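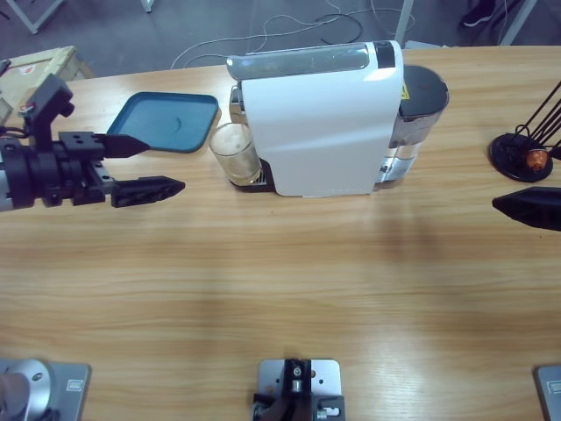
Figure 3. Bimanual workspace for the coffee task. The capsule machine stands at the back of the table, with the tray to its left and the capsule stand to its right. Both grippers reach in from the sides.

Katia Vitale, Settimio Donati, Gualtiero Amato, Ada Dal Bello
Jan 12, 2018

4. Collecting Demonstrations

4.1 Workspace

All demonstrations for the coffee task were recorded at one table in the Iretby laboratory. The two arms are mounted on opposite sides of the work surface and share the space in the middle. The coffee machine faces the open part of the table so that either arm can reach its front. We marked the positions of the machine and the capsule stand under their bases and checked them at the start of each session. The tray was placed by hand and its angle was allowed to vary.

We chose a capsule machine for two reasons. It is a common household object with a lid, a narrow slot and a place for a glass, and each of these needs a different kind of motion. It also punishes small errors. A capsule that enters the slot at a tilt of a few degrees will usually jam, and the operator has to pull it out and try again. Earlier tasks in this project, such as stacking and sorting, gave the operators much more room.

4.2 Task

A full demonstration has four stages. The right arm takes a capsule from the stand. The left arm opens the lid and keeps it open while the right arm inserts the capsule. The left arm then closes the lid and the right arm presses the button. When the machine has stopped, the left arm grasps the glass, lifts it off the drip tray and sets it down on the teal tray.

The lid stage is the only one in which both arms must act at the same time. Operators were free to order the remaining motions as they liked, and some moved the left arm toward the lid before the right arm had picked up the capsule. We did not correct this. The learned policy has to cope with both orders.

4.3 Two ways of showing the task

We compared two methods. In hand guiding, the operator stands at the table, holds both arms by the wrist and moves them through the task with the motors in gravity compensation. The grippers are opened and closed with a foot pedal. In remote control, the operator sits at a second station with a pair of smaller leader arms, and the arms at the table follow their joint angles. The remote operator sees the table only through the camera views shown on a monitor.

Hand guiding needed little training. Most operators finished the task within their first few attempts. The main difficulty was the lid stage, where one person has to hold one arm still and move the other precisely. Several operators braced the left arm against their own body, and this put their shoulder or forearm into the overhead view. These recordings could be used for joint data but were poor for training a policy from images.

Remote control was slower to learn. Operators had no sense of contact and tended to push the capsule too hard against the edge of the slot. We added a simple warning tone that sounds when motor current in either wrist passes a fixed limit. After this change, jams became less common, and operators said they felt more at ease with the lid. The images from remote sessions are free of hands and arms, and they match what the policy sees when it runs alone.

4.4 Data

We recorded 478 demonstrations in total. Of these, 172 were made by hand guiding and the rest by remote control. A recording was kept if the glass ended on the tray without tipping, even when the operator had needed a second try at the capsule. We kept these second tries on purpose. A policy trained only on clean runs has no examples of how to get out of a bad insertion.

Each recording holds the joint angles of both arms, the gripper openings, the motor currents and the camera images. Recordings were cut by hand into the four stages by two of the authors, working separately. Where they disagreed on a boundary, the earlier time was used. Most disagreements concerned the end of the insertion stage, since it is hard to tell from the images when the capsule has dropped fully into place.

4.5 Notes on practice

Operators rested after each block of work, and sessions were kept short. Tired operators moved faster between stages and slower within them, a pattern that shows up clearly in the joint speeds. We left these recordings in the set, but the session order is stored with each one so that the effect can be studied.

Glasses were swapped for identical ones between runs. The amount of coffee in the glass was not controlled. It changed the weight slightly and the appearance a good deal, and in the first round of tests the policy trained on remote data alone had trouble placing its fingers when the glass was nearly full. Adding 100 further recordings of the glass stage alone, with different fill levels, reduced the problem. These partial recordings are not included in the total given above.

The authors thank Cosimo Bianchini for building the leader arms.

Contact: Katia Vitale, Iretby Laboratory | © 2018 The authors | Back to top

This site uses cookies to remember your reading preferences. Accept | Settings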